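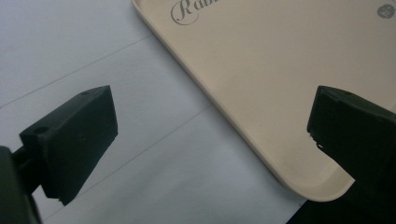

Figure 4. Open fingers of the hand-held gripper over the work surface, next to a cream plastic tray. A worn or roughly cut patch is visible along the inner edge of the right finger.

Hélène Tremblay
March

5. Equipment Planning and Budget

5.1 Scope of the purchase

The laboratory planned its equipment in two stages. In the first stage, we bought hand-held grippers only, so that handling tasks could be recorded by people working at a table. In the second stage, one arm was to be bought and fitted with fingers of the same shape. The order of the stages was set by the yearly budget, which could not cover an arm and a full set of hand tools in the same period.

Three suppliers were asked for quotations. Zoden offered a complete package with a service contract. Wuvura offered the arm alone, with a longer delivery time. Skutitz quoted for hand tools and spare parts but did not supply arms. The quotations were hard to compare directly, as each supplier treated training, shipping and replacement parts in a different way. We therefore rewrote all three against a single list of items before they were reviewed.

5.2 Fingers as a running cost

Our first budget treated the gripper as a single purchase with a fixed life. This was a mistake. The fingers are the part of the tool that meets the tray, the tabletop and the objects, and they should be planned for separately from the body. The right finger in Figure 4 has a chipped, slightly frayed patch along its inner edge, where lighter material shows against the black. We did not try to decide in each case whether such marks came from use or from the way the part was cut. Any finger with a rough inner edge was entered on the replacement list.

The revised budget allows for 30 pairs of fingers over the planning period, held in stock and issued on request. The amount set aside for them is $1,813, including shipping. Screws and small fittings are charged to the general workshop account and are not included in this amount.

5.3 Trays, surfaces and storage

Trays and table coverings were bought from ordinary retail sources - no supplier of robotic equipment was able to match the price. The budget permits a mixed set of trays, and we did not require a single color or maker. Storage was left out of the first plan and had to be added later at the request of the Vuorinen workshop, which keeps the spare parts.

5.4 Conditions for the second stage

The arm will be ordered only when 70 percent of the planned recording sessions are complete. Until then, the funds remain in reserve and may be used for repairs with written approval. A lease was also considered. It would have lowered the first payment, but the terms offered did not allow us to change the fingers ourselves - a condition we could not accept for this work.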